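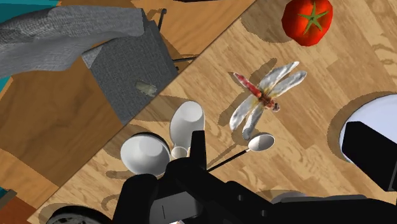

Survey is back on the Beddoe tract. Finally. I ordered it in September, figured three weeks, you know how that went. Anyway it's done, pins are in, flags are up, and the number is 56 acres even, which made me laugh a little. I walked the whole south line yesterday with the plat folded up in my jacket. The broomsedge has gone over for the year, the whole upper field is the same streaky light tan as that tabletop, and the pink flags show up from clear across it. If you're going to walk a line, walk it now. Leaves down, snakes asleep, deer hunters mostly polite if you wear orange.

A few of you wrote after the last newsletter asking why I bother with a new survey when there's a perfectly good deed. Fair question. The deed on Beddoe calls to a white oak, then to a stone, then "with the meanders of the branch" to another stone. The oak is gone. The first stone we found. The branch has moved, as they do. The second stone might be under the neighbor's culvert, might be in somebody's flower bed.

So what changed. Road frontage was the big one. Old listing sheet (not mine, the one from the previous broker) said 1,097 feet on Brutport Road. New survey says 2,245. Difference is the piece past the bend, where the old fence cuts in and everybody assumed the fence was the line. It isn't. The fence was put where the digging was easy. I've seen this over and over and I still fall for it when I'm driving past at 40. 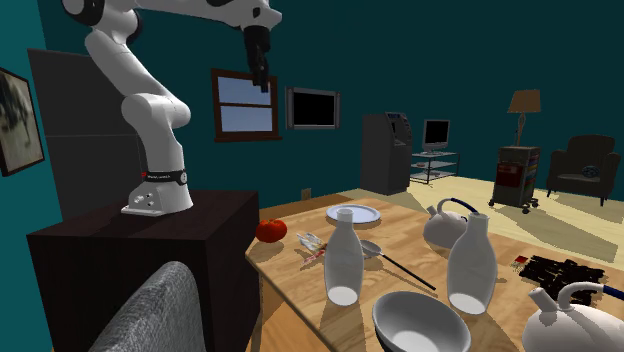
Dark teal walls, brown wood window frame.

More frontage is good news mostly. It means room for a second driveway if the county signs off on sight distance, and it means a split is at least possible down the line. I am NOT telling you it can be split. Call the planning office, ask for the minor subdivision rules, get it in writing or in an email. I had a buyer two years back who took a verbal yes and then the person who said yes retired.

The not so good news, we have an overlap on the east side. Skinny little wedge, widest up at the ridge, both deeds claim it. The neighbor is Meirion Gethin, some of you bought hay from him. We met up there with the surveyor, stood around, kicked at the leaves. He's agreeable. Wants his side of the spring left alone and doesnt much care about the rest. Plan is a boundary line agreement, both sign, record it, done. Cirkorero is drawing up the paperwork and says it should be ready before the end of the year. If it drags I'll say so.

If you own land and have never seen your own corners, go look. Start from the one you're surest of. Take the plat, a compass, a long tape, flagging, something to drink. Old wire grown into a tree is a good sign, so is a row of big trees with younger stuff on both sides. Don't go by the phone app — those parcel lines can be off by the width of a house, sometimes more, and I get a call every month from somebody mad at a neighbor over an app. 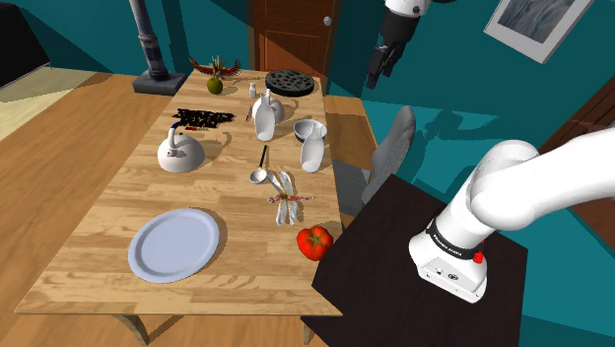
And once you find a corner, mark it so the next person can. Tall T-post right beside the pin, never on top of it. Paint the top. Take a picture with somthing recognizable behind it and email it to yourself with the tract name in the subject line. Repaint every few years.

Couple other things while I've got you.

The gate at Kolisent has a new lock. Old code won't work. Text me for the new one, please don't climb it, the hinge side is about to go and I've got a man coming to reset the post.

Four people are on the list to walk Beddoe already. I'm taking it in the order you wrote in. Updated plat is dated 11/17/23, and if the one you have is older than that, toss it, the frontage is wrong. Reply to this and I'll send the new PDF. Boots, not sneakers, the low crossing is soft. Dogs fine on a leash. Park on the gravel and not in the mouth of the hay road, he still runs the tractor through there most mornings.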